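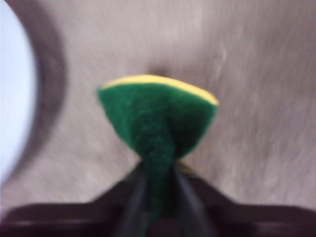

*Wrist cam view, kitchen sponge in the stock fingers.*

**Budgeting for a second arm: gripper first or arm first?**

**plestlow_bench** wrote:

We have one arm doing kitchen tasks and money for the next round has to be requested by October. I have $2000 set aside for parts under the small equipment line, and anything over that goes on a separate form and takes forever.

Two options on my list:

1. Put the whole amount toward a second arm and ask for the rest on the long form.
2. Keep the one arm and spend on end-of-arm stuff. Softer fingertips, a spare set of fingers, a better wrist camera, spare cables.

The sponge picture is the kind of work I mean. Dish sponges, cloths, cups, bowls. The black fingers squeeze the green side into a narrow neck and the top fans out. For picking up and putting down I don't care. For wiping, I think I do, so I'm leaning toward option 2. What would you buy?

---

**kofeedline** wrote:

Second arm. Fingers are consumables and you can take those out of the supplies budget if your office allows it. Ours does, up to $80 an item. Don't burn equipment money on things that wear out.

---

**jelline_tom** wrote:

Disagree with the above. A second arm with the same fingers gives you the same grip twice. Look how deep the sponge sits in the jaws. If you want to wipe a counter with it you need the flat of the pad facing down, and right now a lot of the pad is bunched up in the pinch.

Wide pads first. We bought the Jelline flat pads at $46 a pair and they cover most of what we do with cloths and sponges. They are worse on forks.

---

**kofeedline** wrote:

> A second arm with the same fingers gives you the same grip twice.

Sure, but two arms can hold a bowl and scrub it. One arm with nice pads can't, unless you clamp the bowl to the counter.

---

**jelline_tom** wrote:

Then clamp the bowl. A clamp is a lot cheaper than an arm.

---

**mrs_hexkey** wrote:

How many hours a week does the arm you have get used? If it sits idle half the time I would not approve a second one, and I do approve these where I work. First thing I ask for is the log.

Also, the blur on the counter is worth a line in the budget. The sponge is readable, but the counter and that round thing on the left are soft. If you train or check anything off the wrist view, a camera with a faster shutter setting may do more for you than either option.

---

**plestlow_bench** wrote:

@mrs_hexkey 31 hours last week, which is normal for us. It's booked most afternoons.

On the camera, I had it third on the list. Might move it up. The arm was moving quicker than I'd run it for real wiping, so some of that goes away by slowing down.

@jelline_tom do the flat pads fit without an adapter? My fingers are the narrow kind, smooth all the way along.

---

**jelline_tom** wrote:

Mine needed an adapter plate. Billus sells one. Measure the screw spacing before you order, they make two sizes and the listing doesn't say which is which. Email them.

---

**Eamon Egan** wrote:

I run the shop side at a small test kitchen and I've been through this twice. Things I left out of the first budget and had to go back for:

- second power supply
- mounting plate and the bench time to drill it
- another emergency stop
- shipping
- a spare set of fingers for each arm
- someone's hours to set it up

The arm was a bit over half of what the second station cost us in the end. Price the whole station before you decide, then see if it still looks good. If you go the other way, buy the fingertips in one order and the camera in another. A camera return held up a refund on everything else for us.

---

**kofeedline** wrote:

Fair list. I'd still put the arm on the long form now. You can turn it down later if it comes through, and if you don't ask this round you wait for the next one.

---

**mrs_hexkey** wrote:

Please don't ask for things you plan to turn down. It does get remembered.

With 31 hours a week you have a case for the arm. Write it up with the log attached and spend the small equipment money on what you need now.

---

**plestlow_bench** wrote:

OK. Current plan is one pair of flat pads plus the adapter, one spare set of the stock fingers, and a camera once I've checked what shutter settings the current one has. Arm goes on the long form with Eamon's list priced out under it.

Still waiting on Billus about the screw spacing. Will post the part number when I have it.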